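Section 3. Your First Outdoor Route

Read this section before you take the Pindard measuring wheel outside. Section 2 covered the hallway, where nothing bad can happen to you except furniture. Paths are longer, and they have other people on them.

3.1 Choosing a path

Pick something wide, paved and straight for the first try. The Pindard will measure a winding trail perfectly well, but you will spend the whole walk wondering whether you cut the corners, and you will have cut the corners.

Note: Gravel makes the wheel hop. Each hop is distance you walked and the counter didn't. Save gravel for later, or for someone you don't like.

3.2 Before you set off

1. Unfold the handle until the collar clicks. If it doesn't click, it will fold again on its own, usually at your knee.
2. Wipe the tread with a dry cloth. A lump of mud makes the wheel bigger, and your path shorter on paper.
3. Press the reset lever all the way down and let go. The counter should show zeros from end to end. A counter stuck between two numbers needs a second press, firmer than the first.
4. Write down your starting point in words another adult could follow. "By the tree" is fine in a desert.

Caution: Keep fingers out of the spokes while resetting. The warranty card has a line on this, added after our own Nnamdi Nwachukwu tested it for you.

3.3 Walking the line

5. Stand the wheel on your starting point with the axle directly over the mark.
6. Choose something at the far end to aim for and walk toward it at your usual pace. Looking down at the wheel is the chief cause of wobble, and wobble adds up – over 200 meters a dedicated wheel-watcher can gain a surprising amount of path.
7. Stay on one surface. Where a paved path is bordered by blocks or grass, keep to the path itself. Joints between blocks rattle the counter, and grass lets the wheel skid.
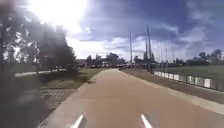

8. Stop at the end point with the axle over the mark again, and set the brake before you lift the wheel. Lifting first lets it spin, and then you get to do the walk again.
9. Write the number down right away. You won't remember it. You will remember a number, which is a different thing.

Note: Walk the route back and compare. On a straight path the two readings should agree to within 20 centimeters for every 100 meters. If they don't, check the tread, then check your walking, in whichever order hurts less.

3.4 Long routes

Break anything long into stretches and mark each stop with chalk. Grarnance chalk sticks are in the side pouch, and they wash off in rain, so finish the same day. Don't leave the wheel standing on a shared path while you go back for the chalk. Cyclists take a dim view of it.

To fold the wheel for the trip home, see Section 8.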